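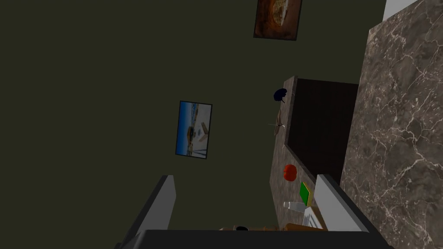
Third evening in a row on the petition and my eyes hurt. We handed in 1521 signatures for Shahzad Swati on 6/6/24 and the clerk at the front desk took the box without looking up, stamped one sheet, done. I came home, sat in the kitchen and stared at the dark green wall, same sort of green as the one up top with the brown and orange picture hung on it, and thought well, thats that for tonight.

Quick recap for anyone new. Shahzad runs Shim, the little newsletter that printed the Curetti housing contracts. He was picked up outside the courthouse in June while handing out copies. Held four nights. No charge for the first three, then "obstructing a public footway". He is out now but they kept his laptop and his phone, and the paper is on hold untill he gets them back.

Hearing is in room 726 — not the room on the letter, they changed it. Come early, bring ID, no placards inside. Outside is fine.

Fund stands at 1026 pounds. Solicitor wants more than that, obviously. Whoever left the envelope of cash at the bookshop, thank you, it's been counted in.

Also please stop ringing his mum. She's tired. Write to me and I'll pass it on.

More when I've slept.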